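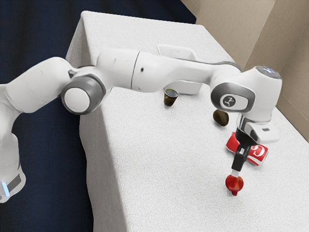 Clearing the table, one apple at a time: a computer-rendered arm over a soda can, a small cup and what looks like a potato.

Print this page | E-mail this to a friend

CAN A MACHINE CLEAR YOUR KITCHEN TABLE YET?
And what its slow way of working can teach the rest of us

Every July, when the kitchen is too warm for baking and the mail slows down, I let myself answer the question that comes in more than any other. It used to be how to get candle wax out of a tablecloth (brown paper and a warm iron, and please be patient with it). These days it is some version of "When can I buy a robot to do this for me?" I understand completely! I have stood over a supper table at 9 in the evening, looking at the cups and the crumbs and half a roll somebody swore they were going to finish, and wished for the very same thing.

So I have been reading up, and pestering people who know more than I do, chiefly Osamu Okabe, who worked on packing lines for years before he retired to the next street over and started fixing my drawers. I'll tell you where things stand as best I understand it, and then we'll get to the tips, which you can use tonight with your own two hands.

What they can manage

Picking up one thing and putting it down somewhere else is coming along nicely. A lot of the practice is done in a computer, with a make-believe table and make-believe groceries, and I was tickled to see that the groceries are just what I'd find on my own counter. An apple is round and wants to roll. A can on its side wants to roll too, only in one direction. A potato is lumpy and no two are alike, and a cup has to be kept upright if there is anything in it. If you wanted to teach a grandchild to clear a table, you could do a good deal worse than those four.

Osamu says the trouble comes when things sit close together. You and I reach past the can for the apple and never think about it, and if our knuckles bump the can we catch it with the side of the hand. A machine with two narrow fingers has to plan the trip. On the lines at Skudine, where he worked, everything arrived in the same spot and facing the same way, so the arm never had to wonder. Nobody's supper table has ever looked like that, and I would worry about the family if it did.

What they can't, or not so I'd trust them

Wiping is harder than it sounds. You press differently on a dried jam spot than you do on a dusting of flour, and you know by feel when the jam has let go. Wet glasses are another. So is anything floppy: dishcloths, bread bags, a bunch of parsley. And then there's the deciding. Is that half a roll finished with, or is somebody coming back for it? I have been married a long time and I still get that one wrong.

Lotte Mulder wrote to me from her bicycle repair shop with the same question about her workbench. She'd like something to put the wrenches back at closing time. I think she is closer to getting her wish than I am, because wrenches are stiff and each has its own hook. But she also has a coffee can of odd washers, and I wouldn't send any machine into that. I'm not sure I would send Lotte.

Now for the tips

Watching how carefully these arms have to be taught made me notice how careless I'd become, and I changed a few things in my own kitchen.

Start with what rolls. Apples, oranges, cans lying down, the rolling pin. Get those into a bowl or stand them on end before you touch anything else, and you'll stop chasing things across the floor. Eggs go first of all, if there are any out.

Work from the edge nearest you toward the back. I used to reach over the front things to get the big platter, and I have a chipped Filent gravy boat to show for it. Clear the front and your sleeve has nothing to catch on.

Give each thing its landing place before you lift it. It sounds fussy, I know. But if the bowl for the fruit is already standing there, and the potatoes have their basket, you aren't wandering about with a cup in each hand looking for somewhere to set them down.

Check a cup before you tip it. Dark ones especially hide an inch of cold coffee very well, as my good placemats found out.

Keep potatoes and apples in separate places if you're storing them for any length of time. Potatoes want the dark and a bit of air, and apples keep nicely in the refrigerator drawer.

Leave one corner of the table bare. My mother did this and I thought it was just her way, but a clear corner gives you room to set down a hot dish or sort the mail, and it makes the rest of the job look smaller. A folded towel or trivet kept on that corner helps everyone remember what it's for.

For the workbench, Lotte uses a shallow tray for whatever she has in her hand at quitting time. Everything goes in the tray, the bench gets swept, and then the tray gets emptied onto the hooks. She lined hers with a scrap of felt from Dönmez, the upholsterer next door, and it keeps the small sockets from skating around. I tried the same thing with my sewing notions and have not stepped on a pin in 2 months.

One last word on buying

Several of you have asked whether to save up for one of these arms. I wouldn't, not for the kitchen. A floor sweeper that trundles around by itself is a different matter, and plenty of readers are fond of theirs (pick up the socks first). For the table, put the money toward a good big tray with handles. Mine is a Cotik, it has outlasted two kitchen floors, and it gets supper for six to the sink in a couple of trips.

If you have a better order for clearing up, do write and tell me. I'm especially after ideas for the half-eaten roll.

Print this page | E-mail this to a friend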